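Werkstattbuch Färberei, Bruvodau
2018-09-10

Wau, zweiter Ansatz, und die Frage der Waschechtheit

Fortsetzung von Juli. Damals ist der erste Ansatz mit Wau zu blass geworden und ich habe die Schuld dem Kraut gegeben. Ich glaube das nicht mehr. Das Kraut war vom selben Bündel wie heute, trocken gelagert, ohne Schimmel, und es hat heute eine kräftige Brühe gegeben. Der Unterschied ist meiner Meinung nach die Kreide. Im Juli habe ich sie vergessen, heute kam sie nach dem ersten Auszug dazu, ein gestrichener Löffel, und die Brühe ist sofort von einem Teebraun in ein klares Gelb gegangen.

Eingewogen: 122 g Wau, getrocknet, Stängel und Samenstände zusammen geschnitten. Wolle 363 g, gewogen vor dem Beizen und lufttrocken. Das ist ein Drittel Kraut auf die Wolle, also wenig. In den alten Rezepten steht oft gleiches Gewicht oder mehr. Ich wollte aber wissen, ob man mit dem Drittel auskommt, wenn die Kreide stimmt.

Garn: das ungebleichte von Funmont, zweifach gezwirnt, in acht Strängen. Vorher über Nacht in lauwarmem Wasser mit wenig Seife eingeweicht, denn dieses Garn kommt mit ziemlich viel Spinnöl. Wer es nicht auswäscht, bekommt Flecken, und zwar immer dort, wo der Abbindefaden sitzt. Bitte die Abbindefäden locker machen! Zwei Stränge waren so eng gebunden, dass unter dem Faden weiße Ringe geblieben sind. Ich habe sie trotzdem im Versuch gelassen, für die Messung stören sie nicht.

Beize: Alaun mit Weinstein, wie immer. Langsam erwärmt, eine Stunde gehalten, im Topf erkalten lassen. Das Beizbad habe ich nicht weggeschüttet, es steht im Eimer mit Deckel unter dem Tisch und ist beschriftet. Es ist für die nächste Partie noch brauchbar, man muss nur die Hälfte vom Alaun ergänzen.

Färbebad: das Kraut im Leinensack ausgezogen, dann den Sack herausgenommen und die Stränge nass eingelegt. Das Thermometer darf bei Wau keinesfalls auf 100 Grad kommen, sonst wird der Ton stumpf und geht ins Bräunliche. Ich habe die Platte zweimal ganz ausgeschaltet und den Topf nur ziehen lassen. Diese neue Platte regelt sehr grob - auf der kleinsten Stufe passiert lange nichts und dann kocht es plötzlich am Rand.

Vier Stränge sind nach dem Färben so geblieben. Die anderen vier habe ich mit Eisen nuanciert, ganz schwach, nur eine Messerspitze Sulfat im letzten Bad. Das Ergebnis ist ein Oliv, für mein Auge sehr schön, ein wenig kühler als bei der Probe, die am Brett bei der Tür hängt. Im Tageslicht vom Nordfenster sieht man es besser als unter der Lampe.

Frontlader, alle drei:
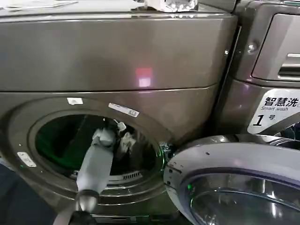
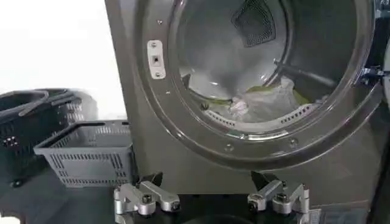
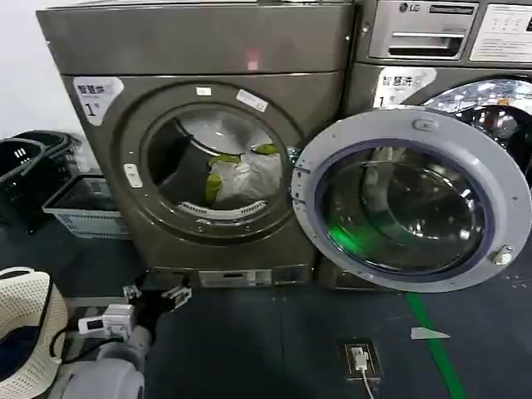
Zum Gelb ohne Eisen muss ich genauer schreiben, weil ich mit den Worten immer Schwierigkeiten habe. In meiner Muttersprache hat man für Zitronengelb und Strohgelb zwei ganz verschiedene Wörter, im Deutschen hängt man etwas davor und jeder stellt sich etwas anderes vor. Das heutige Gelb ist warm, ohne Grünstich, näher beim Stroh als bei der Zitrone. Nicht gemeint ist so ein Gelbgrün wie bei dem Stoff, der auf dem dritten Bild hinter dem Glas der geschlossenen Tür liegt, zwischen dem Weißen und dem dunkleren Tuch. In diese Richtung kippt Wau, wenn zu viel Kreide im Bad ist oder wenn eine Spur Kupfer vom Topf dazukommt. Mit dem ersten Kupfertopf von der Auflösung der Färberei Nisbet ist mir das schon passiert. Deshalb bleibt dieser Topf bitte bei den Grüntönen und wird für reines Gelb nicht mehr genommen, auch nicht zum Auszug.

Waschechtheit. Die Frage kommt von Trendgate, die das Garn für Kissenbezüge möchten. Sie fragen, ob die Kundin den Bezug in die Maschine geben darf. Meine Antwort war bisher immer nein, aber ein Nein ohne Zahlen nimmt dort keiner gern an. Also prüfen wir ordentlich:

Von jedem Strang ein Stück abschneiden, mit einem Streifen weißer Wolle und einem Streifen weißer Baumwolle zusammennähen. Die Baumwolle ist wichtig, auf ihr sieht man das Ausbluten früher.
Ein Satz Handwäsche, lauwarm, neutrale Seife.
Ein Satz Wollprogramm mit Wollwaschmittel, kein Weichspüler.
Ein Satz normale Buntwäsche mit dem üblichen Pulver. Dabei erwarte ich Schaden, ich möchte ihn aber sehen.
Ein Satz bleibt trocken in der Mappe als Vergleich, im Dunkeln.

Handwäsche ist heute schon gemacht. Gelb: kein Ausbluten, die Baumwolle ist weiß geblieben. Oliv: im ersten Wasser eine leichte Trübung, im zweiten nichts mehr. Ich vermute, dass es loses Eisen war und ich einfach zu kurz gespült habe. Wenn man mit der nassen Hand fest über die Olivprobe streicht, bleibt am Finger ein grauer Hauch. Nach dem Trocknen noch einmal prüfen.

Beim Pulver habe ich eine andere Sorge als bei der Temperatur. Wau verträgt Wärme recht gut, Lauge aber schiebt den Ton. Ich habe einen kurzen Faden in Sodalösung gelegt und nach wenigen Minuten war er deutlich greller. In einem Tropfen Essigwasser ist er wieder zurückgegangen, vielleicht nicht ganz. Für die Kundin wäre das verwirrend: Der Bezug kommt frischer heraus, als er hineinging, und sie denkt, der Farbstoff war vorher schlecht. Für den Beipackzettel schlage ich deshalb vor, das Wort "Wollwaschmittel" fett zu drucken und über Temperatur nur einen kurzen Satz zu schreiben.

Verfilzen ist ein anderes Thema und gehört nicht in diesen Versuch, aber ich notiere es trotzdem: Das Funmont-Garn ist nicht filzfrei ausgerüstet. Die beste Farbe nützt nichts, wenn der Bezug nachher einem kleineren Kissen passt. Also vor dem Nähen der Probestreifen die Länge auf der Rückseite anzeichnen, mit Faden, nicht mit Stift.

Lichtechtheit läuft parallel. Die Karten hängen im Südfenster, halb mit Karton abgedeckt. Bitte nicht umhängen und auch nicht die Pflanzen davorstellen, im Juli war eine Karte deshalb unbrauchbar.

Offen:
- zweiter Auszug vom selben Kraut, der Sack liegt noch im Wasser, spätestens morgen verwenden, sonst gärt er
- pH vom Leitungswasser messen, seit der Reparatur im Hof schmeckt es anders
- Weinstein nachbestellen, die Dose ist fast leer
- Etiketten für die Olivstränge, das Oliv hat noch keine Nummer im Register
- bei Trendgate nachfragen, ob das Futter der Bezüge weiß ist; bei weißem Futter würde ich das Oliv in der jetzigen Form noch nicht freigeben

Nachtrag am Abend: Die Olivprobe ist trocken. Trocken gerieben auf weißem Lappen kein Abrieb, feucht gerieben noch eine Spur. Ich spüle die vier Stränge morgen noch einmal und hänge sie dann in den Gang.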